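Road update, Stevens side

Quick one as the phone keeps going. The road past the Stevens turnoff is still shut after the slide, both lanes. Crews got in at first light, had to pull back by 2 when more rock came down. No word on reopening. Anyone telling you otherwise is guessing.

Power is back to most of Pener but 413 homes still out. Finari has a truck at the hall with water, up to 19 litres a household, bring your own jugs please. Hạnh Võ is running the list so see her first, not the driver.

Search teams have finished the lower creek and are moving up to the old quarry bench. Everyone reported missing from the campground has now been accounted for. One ute still unclaimed, white, towed to the depot. If its yours ring Đức Lâm.

The relief fund passed 2000 dollars overnight. Thank you, realy.

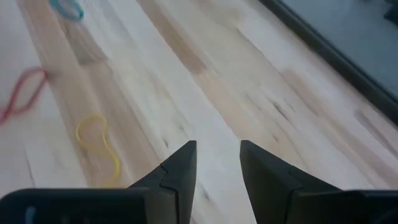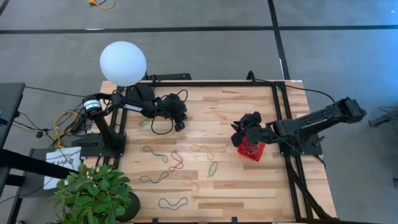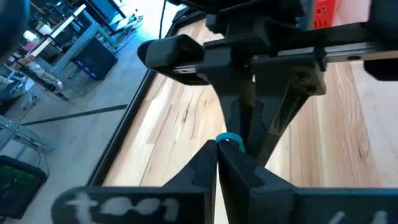 Door tags next. If your place has been checked and cleared you'll get a card on the gate, so leave it there untill the inspectors have been by. Tùng Đặng is doing the top road this arvo and is nearly out of ties. Rubber bands will do, even a small light-blue one like that, just loop it over the latch and through the card. Spares to the hall before 6. Ngân Văn has the key.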